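About Irner

Irner tests whether machines can do everyday chores. We work for companies that build household robots and for a few that want help on the shop floor. They send us a machine or a piece of software, we try it on ordinary jobs, and we write down what it managed and what it didn't.

Radka Ristić and Boris Sokol started the company after several years of repairing packing lines. They kept hearing that home robots were almost ready, and they wanted to see one put the groceries away. Today we have 7 people on staff and a small workshop on the ground floor of the old Danko building.

What we test

Our chore list has 205 entries. Most are dull: pick up a bag, stand a box on its end, fold a towel, wipe a counter, sort mixed parts into bins. Each chore is tried in at least three homes as well as in the workshop, and a person does the same job first with a hand-held gripper. If a person can't do it with two simple fingers, we don't expect a robot to.

Where things stand

Boxes are mostly fine. A rigid carton on a clear table is a solved job for the better machines we see. Soft packages are harder. They fold, slide and hide each other, and a robot that did well in the morning will drop the same bag after lunch. Towels are slow. Floors with toys on them are still bad.

On the shop floor the results are better, mainly in places where parts arrive the same way each time. Our client Zokora now leaves one bin-sorting job to a machine for most of the shift. A person still checks it.

So our answer to the usual question is no, not yet, for most of the house. Lejla Kolev keeps the chore list and updates it every August.
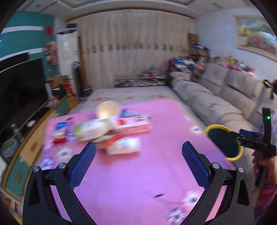

Pickup work with hand-held grippers: packaged goods on a pink play mat.

Working with us

We take on four outside projects at a time. Aleksi Tuominen handles new requests and can tell you if your machine fits the list.

Contact: Irner office, Danko building, ground floor | © 2026 Irner | Back to top

Comments

Zlatko Delić
Do you test dishwashers, I mean loading them? My wife and I can't agree on how to do it, so I doubt a robot can.

husance_fan
Good to see a plain "not yet" on one of these pages. Would like to read more about the towels.

Radka Ristić
Zlatko, loading is on the list. Plates go well, cutlery does not.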